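Stanisława Czarnecka has been mending old jewellery for 21 years, and she still gets excited about a loose stone. "Every claw tells you who had the pliers last," she says, already reaching for her loupe. We met at her bench in the back of Rudinell, the shop she runs with Irena Gajewski, and I could have stayed all day! 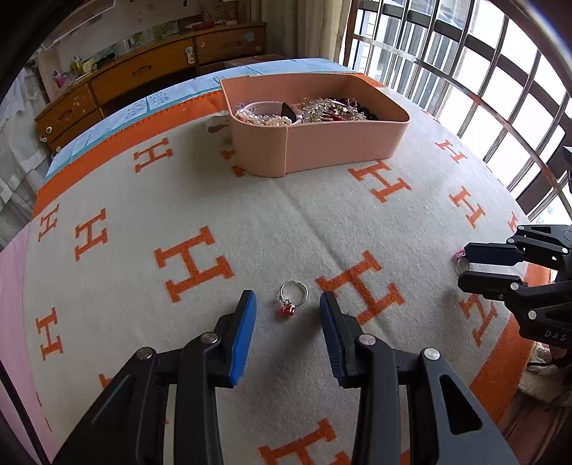
Czarnecka's great love is the humble dress ring — the sort people inherit, wear to the shops and knock against everything. She learned on them as an apprentice, and she'd still pick one over a grand brooch. "Give me a silver band with a faceted red stone and I'm happy," she says. "The colour does half the talking." Pink stones are Gajewski's favourite, and the two of them argue about it cheerfully over tea.

In March they started a Saturday class for beginners, with 2 benches and a very long waiting list. "People come in terrified of the saw," Czarnecka says, laughing. "By lunch they want to take it home."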